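Showing a robot how: questions we get asked

Last updated: February

These are the questions that come in to Hakala most often from people who have been told they can teach a robot by showing it. Most of you run kitchens, workshops, small packing rooms or hotels. You've seen a demonstration and you'd like to know what to believe. The answers are by Oona Valtonen, with corrections from Eusebio Castaño where he thought she was being unfair. He didn't win all of them.

Is it true that you just show the robot once and it gets on with it?

No. I've sat through a lot of sales talks and heard this in most of them, usually said quickly and on the way to something else. What people mean is that one showing is one example. The robot needs a pile of examples, with the objects in different places and the light doing different things, before it does anything you'd want to leave alone.

When we tried the Godaro package on a single job, picking up a bottle and setting it down on a coaster, we recorded 789 showings. After checking, 768 of them were fit to use. I thought that was a good rate and I still do. It's also a great many times to pick up a bottle.

What are the ways of showing it?

There are three you'll meet. You can take hold of the robot's arm and move it through the job yourself. You can drive it from a distance, with a second arm or a controller, while it copies you. Or you can leave the robot out of it, carry a gripper in your own hand with a camera fixed on it, and do the job with that. The recordings are used to train the robot later on.

The third is the one being pushed hardest at the moment. It's cheaper, you don't need a robot in the room, and several people can work at once. All true. What you lose is the check. Your wrist can reach places a robot's wrist can't, and when you've got the gripper in your own fist you won't notice that you've done it.
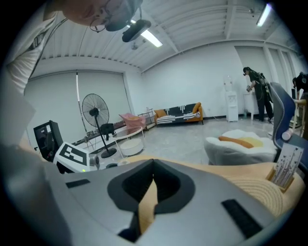 With remote control you get the opposite trouble. Everything you record is something the arm can do, as it was the arm doing it, but you're slow and clumsy for the first while and the robot learns that too. Ghazala Ghumman, who has trained more operators than anyone else we work with, throws away everything a new person records on their first morning. I used to think that was wasteful.

Does it matter who does the showing?

More than the brochures let on. People have habits. One person comes at a bottle from the side, another from above, a third slides it a little towards themselves before lifting. To you and me those are all "pick up the bottle". A robot trained on a mixture may start one way and finish another, and you'll see it dither over the object.

The usual advice is to agree on a method beforehand and write it down. Do that, and then watch people for an hour, as the written method and the actual one will have parted company by then.

Eusebio asks me to add that a bit of variety helps, and that a robot trained on one very tidy person falls apart when things aren't tidy. I accept that. How much variety you want is a question I've never had a straight answer to from a supplier.

Can my own staff do it, or do we have to pay for theirs?

Your own staff can. It's dull, and it's tiring on the forearm, so plan short turns. The suppliers like to say that "anyone can teach the robot in minutes". Anyone can learn to hold the gripper in minutes. Learning to hold it so that the recording is worth keeping took our people most of a week.

Ask whether the time your staff spend is included in the savings they're showing you. In the quote we had from Elari it wasn't anywhere. When Valtteri Peltonen put it in himself, the saving in the first year went away.

Why are there black-and-white square patterns on everything?

They're markers that a camera can recognise, used to work out where a thing is and which way it's facing. They need to stay clean, flat and unobscured. A curled corner or a sleeve across one can spoil a recording, and the software doesn't always say so. Ask the supplier what happens when a marker is lost halfway through. If the answer is "it recovers", ask to see that.

What sort of objects are hardest?

Glass is bad. Anything clear or shiny is bad, since a camera sees reflections and whatever is behind the thing as much as the thing itself. Liquids shift about. Bottles with loose stoppers are a trap: pick one up by the neck and you've taught the robot to trust the stopper. Soft things (cloths, rope, bags) change shape when touched, so no two showings are alike.

The objects in a supplier's own demonstration have nearly always been picked with care. Take your own. We take a carrier bag of the most awkward items the client owns and ask for those to be used instead. A supplier who says yes straight away has gone up in my opinion, whatever the robot then does with them.

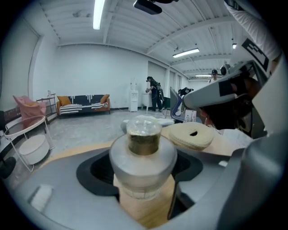 Height is the other one people forget. A job learned on one table doesn't always carry over to a table slightly lower, and a gripper that closes neatly round a rounded base at one height can catch it too far up at another. If you have more than one kind of table or bench, get showings on each of them, or accept that the robot belongs to one table.

Will it work in my building if it was taught somewhere else?

Perhaps. This is where I'd put most of your doubt. The better suppliers record in several rooms with ordinary clutter in the background, so that the robot doesn't learn to rely on one particular wall. The poorer ones record everything in a single room and then tell you the thing "generalises". It might. Get them to prove it on your premises, with your lights, at the time of day you'd be using it. Ours was fine until four in the afternoon, when the sun got to the bench.

Moving furniture can be enough to put it off. So can people walking past, if nobody walked past during the recordings.

How do I know whether it has learned anything?

Count the goes, and count them yourself. Decide before you start what a success is. In our bottle trial we said upright, on the coaster, hand clear, with no help from anyone. Then we let it have 110 tries and wrote down each one, including the tries where somebody from the supplier leaned in to "just nudge" the bottle. Those were put down as failures. There was some grumbling.

Don't accept a film as proof. A film shows a go that went well. Check too whether it's been sped up, as a great many have, sometimes with a very small note in the corner.

What about privacy? There are cameras on these things.

There are, and they point wherever the hand points. A wide lens on a hand-held gripper will take in the room and whoever is in it. Tell your staff before any recording begins, put a notice up, and let people say no without having to give a reason. Then read the contract to see who keeps the recordings and for how long. Fluvard's first draft let them hold on to everything for good and use it for other customers. They took that out when Iida Laaksonen asked. They hadn't offered.

If your staff's work is going to train a product sold to other firms, somebody ought to be talking about what that's worth. I've raised this at every meeting I've been to and it's generally followed by a coffee break.

What happens when the job changes?

You record more. A new bottle, a different coaster or a shelf in place of a table may need only a small top-up, or may need the lot again, and I haven't found anyone who can tell you which in advance. Get a price for extra training in writing before you sign the main order. We've seen quotes for that vary by a factor of seven between suppliers for what looked to me like the same work.

Are you against all this?

No, though I can see why people ask. Teaching by showing is far better than having someone type in every movement, and I've seen it do one or two jobs well enough that I stopped watching. Eusebio would have one in tomorrow. I'd want a month's trial, on our own tables, with the right to send it back.

Can you come and look at a demonstration with us?

Yes, if it's on your own premises and you've told the supplier we're coming. We don't take commission from any of the firms named on this page. Send a short note of the job you have in mind and what it's done with at the moment, even if the answer is "a person and a trolley".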